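# Flat-pack plastic seating: assembly notes

We replaced the seating in the Vallejo workroom in April. The old set was steel with padded tops, and the padding had reached the stage where it shed crumbs onto the floor. The replacement is molded white plastic from Numow, ordered through Brostmont, who had it in stock and would ship it unassembled for less. I bought five. These notes cover putting them together, mostly so that I have the order of steps written down when I buy more.

## What is in the box

Each carton holds a seat section, four tubular legs, the corner fittings, and a folded sheet of instructions with two drawings and very little text. No screws and no tools. The legs go into round sockets at the corners of the seat frame, and the joints hold by thread and friction.

The seat section is wrapped separately from the legs. The legs are packed side by side under a cardboard divider, and the divider is worth keeping if you expect to move. I flattened mine.

Weigh a leg in your hand before you start. Mine came out at 660 grams for a set of four on the kitchen scale, which seemed light until I had the first one standing and sat on it. It flexes a little at the corners. The amount of flex did not change after a week, so I have stopped thinking about it.

## Work surface

I did the first one on the floor. This is a bad idea for two reasons: tile scratches the seat face, and you end up leaning over the work with your weight on one wrist. The other four were done on a table.

Cover the table. I used black plastic sheet, the heavy grade sold for garden beds, cut from a Wuveck roll. White parts show up well on it, a dropped fitting is easy to find, and it wipes clean. A bath towel would protect the seat better but it bunches up under the frame when you twist a leg in, and then the seat sits at an angle and the thread starts crooked.

Leave one side of the table uncovered if it is large enough. Instructions, pencil and tea go there.

## Order of assembly

1. Lay the seat face down on the sheet with the ribbed underside up.
2. Check each socket for flash. Two of mine had a thin curl of plastic on the rim from molding. A fingernail took it off.
3. Start the two back legs by hand. Turn each one backward until you feel it drop into the thread, then forward.
4. Start the front legs the same way.
5. Go around all four again and bring them up to the collar.
6. Turn it over, stand it on a flat floor, and press down on opposite corners.

Step 5 should wait until all four legs are started. I tightened the legs one at a time on the first chair and the last corner was under enough tension that the thread would not catch. Backing the other three off by half a turn fixed it.

The instruction sheet shows the front legs going in first. I tried it both ways. Back legs first is easier from where I stand, with the front edge toward me, as the finished legs are then out of the way of my forearms.

## Which leg goes where

The legs look identical. According to the sheet they are identical. On one chair I had a leg that would not seat in the front right corner and went straight into the back left, so there is some variation between parts, or between sockets. Swap before you force anything. The tubes have a rounded end, which is the floor end. The other end goes to the socket. I mention it as the drawing has both ends the same shape.

A loose leg will roll if the table is at all out of level. Lying diagonally across the sheet they mostly stay where they are put, and a crease in the plastic is enough to stop one.

## Time

The first took me 20 minutes, including finding out that the floor was wrong. The last took five. Most of the saving came from having the fittings out of their bags before starting, and from not reading the sheet. 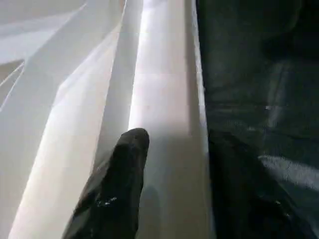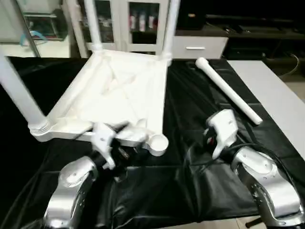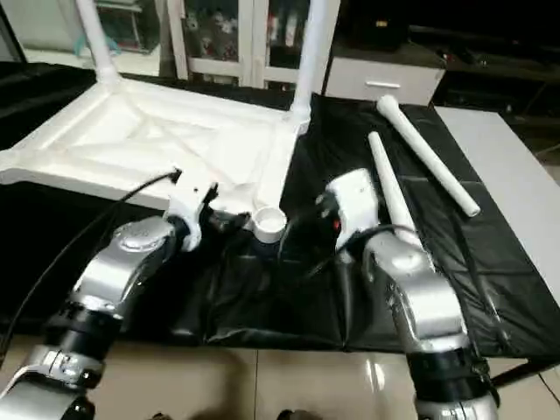 ## Checking for rock

Three of the five stood level as assembled. The other two rocked on one diagonal. In both cases the cause was a leg that had stopped short of its collar, and the gap was small enough that I found it with a strip of paper and could not see it directly. Slide the paper around the joint. If it goes in anywhere, the leg has more to travel.

Do this check on a floor you trust. The workroom tile is uneven by the door, and I spent some time adjusting a chair that had nothing wrong with it.

If a chair still rocks with every joint closed, rotate each leg in turn by a quarter and try again. The rounded ends are not perfectly symmetrical. I have not needed to shim anything.

## Retightening

Plastic threads relax after the first few days of use. I went around all the chairs after a week and got a small amount of movement out of most of the joints, an eighth of a turn or so. I did it again at the end of the month and got nothing. Hand tight is sufficient. A strap wrench will close the joint further, and it will also mark the tube, as I now know.

Do not use thread tape. It fills the clearance and the leg stops before the collar, which brings back the rocking problem.

## Storage and spares

The chairs do not stack. With the legs off, the seats nest to some degree, and five seats with the legs bundled beside them fit on the bottom shelf of the closet, which is 19 inches deep. I would not take them apart often. The threads are the part that will wear.

Brostmont sells the corner fittings separately but not the legs. I ordered four fittings and put them in a bag taped to the inside of the closet door with the instruction sheet. The next thing to sort out is feet. The bare ends slide on tile, and the rubber caps I have on hand are one size too small.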